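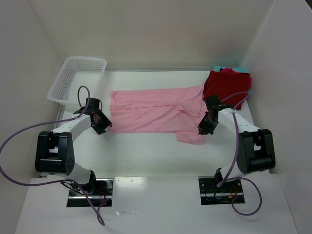 ## Skittles is back, supposedly

Every winter somebody decides that a pub game has been rescued. Last year it was darts with cameras. For December 2019 it's skittles, and I have the press releases to prove it.

The loudest comes from Lasturico, a bar that opened in April under a railway arch and calls itself "the home of reinvented nine-pin." The reinvention is a neon gutter and a cocktail list. A lane costs $55 an hour, shoes not needed, and the balls are a little too light to hit anything with conviction. I knocked down four pins and was told by a screen that I was "on fire."

The owners, Antoniadis, say 1247 people have joined their league. I asked how many had played a second match. They said they'd get back to me, and I'm still waiting.

Then there's the history. A card on every table says the game was played in Omville in 1074, by monks, for ale. I called the library there. They have a ledger that mentions a fine for "throwing at pins," with no monks in it, and it's 550 years younger than the card claims. The librarian had never heard of the bar and wanted to know if it was any good.

The old alley in Vumton never went away, so it has had trouble coming back. It has 2 lanes, both sloping left, and a chalkboard that keeps score. You set up your own pins. Regulars throw with a flat, ugly, sidearm swing that clears the board more often than I'd like to admit, having lost to it all evening.

None of this trouble with slopes appears in the Lasturico business plan, which calls for six more bars. Maybe they'll fill. Ping-pong bars did, for a while, and I can think of three near my office that now sell mattresses. I'd book the lane in Vumton first. It's cash only, and they lock up at ten.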